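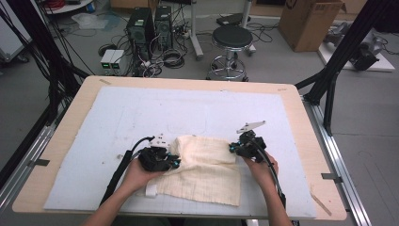

Photo: Leif Holst

Skallden patchwork

Skallden patchwork is a style of pieced bedcover made from long strips of worn household cloth, joined edge to edge over a backing and tied at intervals instead of being quilted. It takes its name from the farming parish of Skallden, where it is said to have been made for centuries. The evidence for that claim is thin. Most of the covers that can be dated with any confidence were made within living memory, and the name itself has not been found in print before the craft booklets of Halldóra Þrastardóttir.

Construction

A typical cover has 27 strips, cut or torn along the grain and sewn with a plain running stitch. The strips run the length of the bed. Short strips are pieced to length with a straight seam, and these joins are staggered so that they do not line up across the cover. The backing is usually a single sheet. Ties of wool or heavy cotton go through all the layers and are knotted on the front, with the tails left long.

Batting is often absent. Older makers are supposed to have used a second worn-out cover as the filling, and a few surviving pieces do have one inside. How common this was is hard to say, as owners are rarely willing to have a cover opened.

The number 27 is sometimes given a religious or calendar meaning. Three such explanations are in circulation, and they contradict one another. A simpler possibility, raised by Guido Negri, is that strips of a convenient width happen to fill a bed that way. Covers with fewer strips exist and tend to be left out of books on the subject.

Claimed origins

The usual account holds that the technique arrived with a widow from the coast who had only sailcloth and her husband's shirts to work with. It appears in nearly every pattern leaflet. No parish record naming her has been produced, and similar stories are attached to several unrelated styles of quilting elsewhere. Þrastardóttir, who first published it, credited "an old woman at Mikkelsen," a farm that changed hands many times and kept no papers.

Mogens Eyvindsson argued in favor of an early date on the basis of an estate inventory listing "4 covers of strips." The entry says nothing about how the strips were joined or whether the covers were tied, and it could just as well refer to weaving. Eyvindsson later softened his position but continued to use the early date in his lectures, from which it passed into most of the popular literature.
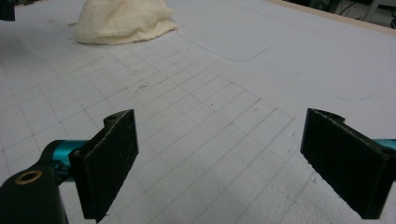 Ragnheiður Hjaltadóttir examined 18 covers held in private homes and found machine stitching in most of them, including two that their owners believed to be very old. She did not conclude that the style was a modern invention. Her view was that strip covers of some kind had been made in the district, as they have been in many poor districts, and that the fixed rules now taught under the Skallden name were added later by teachers who needed something to teach.

Color rules

Modern patterns call for a dark strip at each side and forbid red next to blue. Hjaltadóttir found the rule broken more often than kept. Supporters reply that the exceptions were made by outsiders, which would be a stronger argument if the makers of those covers were known.

Revival

Interest grew after the yarn and fabric shop Altel began selling precut strips under the name. The kits use new cotton and include batting, and the finished covers are heavier and much flatter than the older ones. Some quilters dislike the kits for this reason. Others point out that a cover made from new fabric at least survives the washing machine, where the old ones tend to come apart at the ties.

A yearly showing is held at Usadell every February. Entries must follow the 27-strip rule, and the program still prints the story of the widow as fact.

Care

Advice that the covers should never be washed is repeated widely and has no clear source. Covers in sound cotton can be washed by hand in cool water and dried flat. Wool ties may shrink and pucker the top. Torn strips are normally patched from the front, and a cover with several generations of patches may have little of its first fabric left, a further difficulty for anyone trying to date one.

See also

Tied quilt
String piecing
Rag rug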